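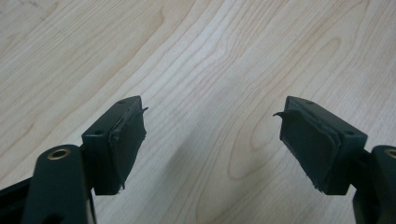

Timora > Teaching by Hand > FAQ

Tools Sessions FAQ Contact

October, by Catrin Gittins

Do the pads need to look new before I start?

Oh, please don't worry about that! A ragged edge or a little curl of tape at the corner is fine for most tasks, and we'd much rather you got going. If a pad shifts when you press it with your thumb, though, write to Paraschiva Barbu and she'll happily mail you a fresh pair.

How many times should I show each task?

We ask for 12, with the fingers wide open at the start of every one (and do take a breather after the first 6, your wrist will thank you).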